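The Deposit

Liya Tekleab found the envelope on the Tuesday, behind the drawer. It had slipped down where the runner was broken. Inside were two hundred-dollar notes and a slip of paper with her aunt's handwriting on it. Honeo, the slip said. Deposit. Ask for Shu-fen.

Her aunt had been dead since November. Liya had been clearing the flat a room at a time after work, and she'd left the kitchen until the end.

Honeo was a piano shop on the far side of the river. She looked it up on her phone, standing at the bench. It was open until six. Her aunt had never owned a piano and, as far as Liya knew, had never played one. She put the envelope in her bag and caught the 762.

The shop was narrow and went back a long way. A woman in a grey cardigan was eating an orange at the counter.

"I'm looking for Shu-fen," Liya said.

"That's me. Kwan. Are you here for the Takeda?"

"I don't know. My aunt left this." She put the slip down.

Shu-fen Kwan wiped her fingers and read it. Then she went to a cabinet and came back with a card. It had her aunt's name on it and a number, 3222, and a column of dates in different pens.

"She came in on Saturdays," Shu-fen said. "She was going to put a deposit on it every time. She'd sit down and play it for an hour, and then she'd say she would think about it."

"She didn't play."

"She played all right. Not well. She had a lesson book with her." Shu-fen turned the card over. "I stopped writing down the dates after a while."

The piano was an upright, third from the back, brown, with a scratch along the lid. Liya lifted the lid and pressed a key near the middle. It was louder than she expected. A man tuning something across the room looked up and then went back to it.

"What does it cost?" she asked.

Shu-fen told her. It was more than Liya had, and a good deal more than the two notes.

"I've never put another tag on it," Shu-fen said. "Nobody much wants the old ones. You could leave the deposit and pay it off. Or you could take your money home. I don't mind which."

Liya said she would think about it, and Shu-fen laughed, and then they were both a bit embarrassed.
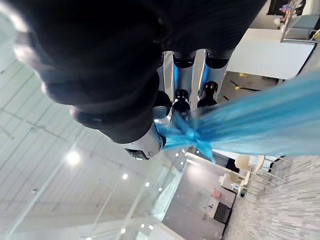

She rang her cousin Hiyori from the bus stop. Hiyori had lived with their aunt for a year while she was studying, and if anyone knew, it would be her.

"Saturdays she went to the market," Hiyori said.

"Did she bring anything back?"

There was a silence. A truck went past and Liya put a finger in her other ear.

"Bread," Hiyori said. "Sometimes. She always had that green bag with her, though. I thought it was for the shopping." Then she said, "I used to hear her tapping on the table at night. I told her off for it. I had exams."

"You weren't to know."

"I told her off, Liya."

The bus came and Liya let it go. She asked Hiyori what had happened to the green bag, and Hiyori said it was in her hall cupboard, she'd been keeping umbrellas in it. Liya waited while she went to look. She could hear the door, and things being put down on the floor.

"There's a book," Hiyori said. "It's got her name in it. She's up to page forty."

It was twenty to six. Liya told her to keep it somewhere dry, and walked back up the street to the shop.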